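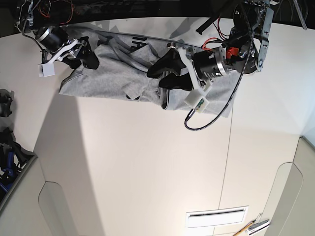 22 July 2018
Folding bench, notes on the jersey tops

Went through the rest of the gray and white tops from the Stuklow bag. Same routine as the towels: drop the piece on the table in a heap, find an edge, lay it out flat, fold it to the card. The towels are done and I don't plan to go back to them. The tops are slower and I want to write down why before I forget which pieces were bad.

Table first. The white top stays. The light gray pieces are hard to pick out on it in the late afternoon when the sun is off that side of the room, but the felt cover we tried grabbed the cloth and you couldn't slide anything. Wiped it down with a barely damp cloth before starting. Don't use the spray from the Vidmar cabinet, it leaves a film and the knits drag on it.

Heaps. A knit top dropped from 40 cm lands in one of a few ways. Most often it goes into a long mound with the sleeves buried under the body. Less often it lands open with one sleeve out, and those are easy. The long mound looks tidy and is the worst one to start from. The folds all run the same direction, so a pinch at the end takes up two or three layers together and the whole piece travels when you pull. What works better is to pinch a single fold at the end, hold it down, and draw the cloth out from the middle with the other side. If the middle won't give, let go and take it again closer to the hem. Pulling harder just turns the piece around on the table.

Hems. A dark hem or seam on a light top is a big help. You can follow it by eye from one end to the other even when half the body is folded under. On the plain tops with matching thread I lost the hem several times and ended up laying the piece out by the neck, which takes longer but gets there.

Print. Large lettering is good for telling front from back and which way is up, provided enough of it shows. Partial letters are still useful for direction. Small marks near the bottom are less use, as they can be on either side depending on the maker. I had been treating them as front marks and got two pieces face down that way. Also, thick print makes the cloth stiff, and the fold line wants to sit beside the print and not across it. Fold card may need to be narrower for those. Try 2 cm off the width before cutting a new card.

Weight. Weighed the heaviest top at 465 g on the parcel scale. It folds better than the thin ones. It stays where you put it, and the sleeves don't creep back when you turn the body over. The thinnest ones curl at the cut edges and need a palm on them for a few seconds.

Fold itself: sleeves in first, then the sides to the card, then bottom up to the neck in one go. Folding in thirds gave a thicker bundle that won't fit the Rurness trays with the lid on. Half, then half again, fits.

Pieces set aside: the one with the stretched neck, and the zip top (the zip catches on everything, leave it out of the set). The remaining 14 are in the tray on the lower shelf, folded, print side up. Please don't press them. I want the creases as they are for the next round.

To do
- ask Durketti if the lamp with the long neck can come over to this bench
- narrower card, see above
- wash the white pieces separately, they are picking up lint from the gray
- try a start from the easy heap with one sleeve out and write down the order of moves
- decide on hoods. I would put them off until the plain tops go flat every time

Left the last one unfolded on purpose. Starting there tomorrow.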